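Prata to bring Sumo table clearing program to 50 Brerkdale break rooms

BRERKDALE – Prata, the Zenduldale company that supplies and services workplace break rooms, will start its Sumo table clearing program at 50 sites in Brerkdale in December. The program covers the drink cans and paper cups that people leave on shared tables, and it moves the sorting from the hallway to the table itself.

Sites that sign up get a small bin for cans that sits on the tabletop, a stacking point for used paper cups, and a pickup visit on a set schedule. There is no charge for the bins. Sites already on a Prata supply contract can add the program to that contract, and sites that buy their coffee and drinks elsewhere can join on their own.

Prata ran Sumo at nine sites in Zenduldale before deciding to offer it in Brerkdale. The trial sites were two dental offices, a print shop, a tax preparer, a driving school and four floors of a shared office building. Over the trial, pickup crews collected 2,096 drink cans from the tabletop bins. They also logged 759 cans that had gone into the general trash at the same sites, and most of those came from two floors where the bin had been moved off the table and under the sink.

"We had assumed people would walk a few steps to a bin, and a lot of them will, but not at the end of a short break with a phone in one hand," said Rattana Chaimongkol, who manages the program for Prata. "When the bin was right there by the cans, they used it. On the two floors where it went under the sink, we asked for it to go back on the table and the numbers came up again."

How the program works

Each table used by the public or by staff gets one bin. Cans go in empty and uncrushed. The pull tab can stay on. Cans with liquid left in them should be poured out at the sink first, and Prata supplies a card for the wall that says so.

Paper cups are stacked one inside another at the far side of the table, lids off. Cups that have not been used go back to the shelf. Chaimongkol said unused cups were a bigger part of the mess than the company had expected, with people setting out more than they needed for a meeting and leaving the rest to be thrown away with the used ones.

Crews empty the bins, take the cup stacks and wipe the table. A standard table takes one person a few minutes. Sites choose a morning pickup before 8 a.m. or an evening pickup after 6 p.m., and they can change the time with one week's notice.

Food waste, glass and plastic bottles are not part of Sumo and should go wherever the site sends them now. Prata looked at adding plastic bottles during the trial and decided against it for the first year. The tabletop bins fill too quickly once bottles go in, and a full bin tends to end up on the floor.

Table surfaces

The company is also asking Brerkdale sites to keep one clear table for the program where they can. Light-colored tops worked well in Zenduldale. Cans and rings of spilled drink show up on them, and crews could see from the doorway whether a table needed attention. Sites with dark or patterned tables can still take part, and Prata will not ask anyone to replace furniture.

Tablecloths and place mats should be taken up before pickup. Crews will not move laptops, papers or personal mugs. If a table is too full to clear safely, the crew will leave a note and come back on the next visit.

Signing up

Places in the first group are limited to the 50 sites, and a site counts as one address no matter how many tables it has. Applications are open now. Prata will give first choice of pickup times to sites with more than one break room, then fill the remaining places in the order that forms come in. Sites that miss the first group can ask to be put on a list for the next one.

Each site needs to name one contact person. That person lets the crew in, or arranges for someone else to, and receives a short monthly count of the cans collected. Prata will share the counts with the site only.

"The count was something one of the dental offices asked for, and then everybody wanted it," Chaimongkol said. "It fits on a half sheet of paper – cans in the bin, cans in the trash, and anything the crew thinks the site should know."

Forms are available from the Prata service desk in Zenduldale and from Prata delivery drivers on their regular Brerkdale routes.

About Prata

Prata supplies coffee, cups, cold drinks and cleaning services to offices, clinics and small businesses in Zenduldale and Brerkdale. The Sumo program is run by its service division.

Media contact: Rattana Chaimongkol, Sumo program manager, Prata, Zenduldale

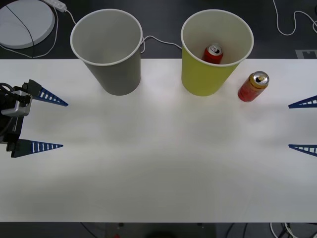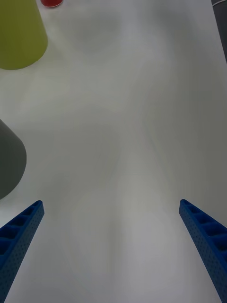
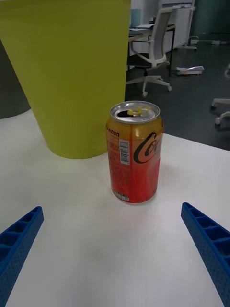 First picture: paper cups and drink cans on a white table. Second: the white tabletop. Third: an opened drink can next to a yellow-green bin.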